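Open day at the Bartoš furniture works

I got there right at opening and the parking lot was already full!

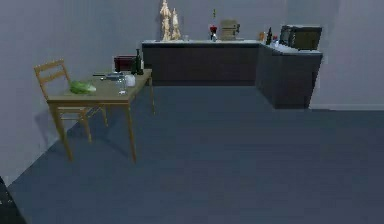
Nafula Mfinanga took our group through the sawmill first (so loud, bring earplugs), then the drying sheds, where the boards sit for months. They've been at this site since 1997 and make 4000 chairs a year — way more than I'd have guessed. My favorite stop was the steam bending room. It smelled like wet bark and toast. Lunch was soup in the yard, and I bought a stool I have no room for.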